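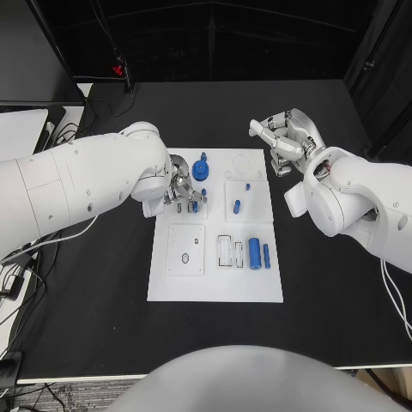
Ctibor Zelenák wrote in to ask whether the outlines need to be printed on the board at all, and whether a person who has set the thing up a few times wouldn't know by then where everything goes.

Well, Ctibor, I thought the same for a good long while, and I'm glad you asked, as it gives me a place to start! Welcome to the Britau board gallery. I've been meaning to put this page up since June, and it kept getting pushed behind other jobs (the Drerus cabinet, mostly, which I will write up when I can look at it again without sighing). It's a small page about a white board with blue parts on it, and the plates, pegs and slots that go with them. If you like little things that sit in other little things, you may be here longer than you planned.

On the outlines, my answer is yes, keep them. Knowing where a part goes is one thing, and putting the board back the same way after lunch is another. Before we had the circles I would lay everything out by eye, feel very pleased with myself, and then Oldřich would come by and move the gear over a touch, and then I would move it back, and we could spend a pleasant quarter of an hour on that. A thin printed circle settles it. It doesn't hold anything in place, of course, but it gives you both the same idea of where home is, and it wipes clean, and it doesn't catch on your sleeve.

The plates came after that. We wanted some of the parts to sit on something raised, so that the board wasn't all one level and you had to think a little about height as well as position. The square one was the easy one. The smaller one took two tries, the first being a shade too snug for its inserts, and I still have it in a drawer in Ukamberg because I can't bring myself to throw out anything with corners that nice. Soledad Brannigan did the drawings for both, and she drew them on the back of a bakery receipt first, which I also still have.

As for the color, that was a long conversation for such a small matter. I wanted green. Precious Dimaculangan wanted orange, on the grounds that you can find orange on any floor in any light. We ended up with blue as the one that annoyed neither of us, and I have come around to it completely. It stands up well against white and you can pick it out from across the room when you come in with your coffee at eight in the morning and your glasses are still fogged.
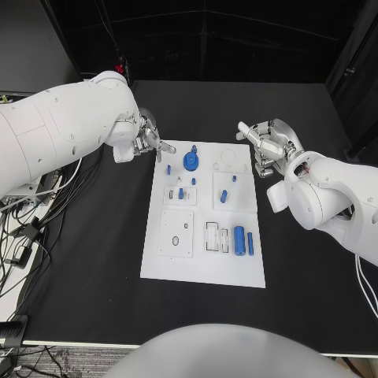

Gear near the top of the board, small plate below it on the left, and a blue cylinder lying on the square plate.

I'm fond of the gear, I'll admit it. It's the part that visitors go for first, especially children, who will walk straight past everything else to get to the thing with teeth. It has that short peg standing up from it, too, and it makes the whole piece look a bit like a lid with a knob. My niece calls it the teapot, and now so do I, which has caused some confusion over the phone when ordering spares from Lyimo.

The cylinder is more of a rascal. It's the one part that can't make up its mind how it would like to be left, and if you stand it on end near the edge of a table you'll be on your knees looking for it before long. We have got into the habit of leaving it lying on the square plate between jobs. If you're making your own set, I'd suggest keeping a shallow tray close by, the kind you might use for buttons or screws, and tipping the loose pieces into that when you clear up. Ours has a folded dish towel in the bottom, and it's surprising how much more peaceful the room is without the rattling.

People ask about the pegs more than anything else, so a few words on those. They're small, and they go missing, and you should make more than you need. When we started out I ordered exactly what the drawing called for and not one over, thinking I was being sensible, and we were short by the end of the week. The supplier's price break was at 100, and the next one at 1,000, and I did stand there for a moment with the order form imagining a life in which I never had to look for a peg again. I went with 100. There's a jam jar of them on the windowsill now, and it's very cheerful when the sun gets to it in the afternoon.

The mix of colors among the smaller bits is useful too, by the way. It gives you a second thing to sort by on the days when going by shape feels too easy, and it's a help when two of you are setting out together and one is calling across to the other. "The little blue one, no, the other little blue one" is still a sentence you will hear here quite often, I'm afraid.
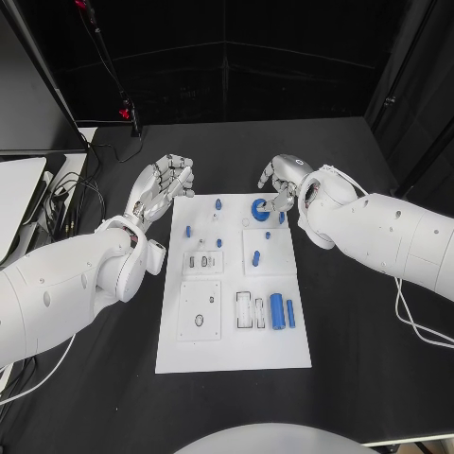
The blue ring, just above the upper right of the board, with small blue pegs across the upper half.

Of all the parts the ring is the nicest to handle. It's short and thick with a good plain hole through the middle, and there's something very satisfying about it that I can't quite put into words (Oldřich says it's because it looks like candy, and he may well be right). Everyone who picks it up ends up with a finger through it sooner or later. I've seen it done by people in the middle of serious telephone calls.

I've had a couple of notes asking for the measurements. I'd rather wait until Soledad has redrawn the small plate, since what I have on paper is the old snug version and I would hate for anyone to go to the trouble of making that one. Once her new sheet is ready I'll add it at the foot of this page, along with the spacing for the slots and the circle sizes.

In the meantime, if you've made a board of your own, do write and tell me how you laid it out, and what color you settled on, and how many of you it took to settle it. Orange sets are especially welcome. Precious has asked me to say so.

Anežka Kratochvíl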